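15 Jul 2020

Raler has published its allocations figures for last year, and I have been through the tables twice. The social landlord let 186 homes. In the same period it lost 215, mostly through sale on the open market when they fell empty, and the rest through the clearance of the old Plosport blocks. The report gives both numbers but puts them in separate chapters, so the net loss has to be worked out by the reader.

The waiting list is split into bands. Band 2 used to cover households in overcrowded private lets. Under the rules adopted in July, an applicant must now show that they lack at least two bedrooms, where one was enough before. Ihor Kuzmenko has set out the effect on his own tenants' page: a couple with a teenage son and daughter in a two-bedroom flat drop out of the band and lose their waiting time as well.

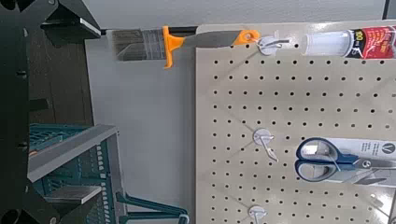
*Teal basket with a light grey rim, dark brown wood behind.*

The loss of waiting time is the part I would challenge first. The policy says in section 7 that time "shall be kept where a household's circumstances have not changed". A change in the rules is plainly a different thing from a change in circumstances. I have written to Raler asking which reading its staff are using and whether past cases will be looked at again.

Two smaller points. The Boltis scheme is listed as affordable rent in the summary and as shared ownership in the appendix. The repairs table leaves out Ibrahim Court altogether, although its rents are counted in the income line. I have asked for corrected versions of both and will post them when they arrive.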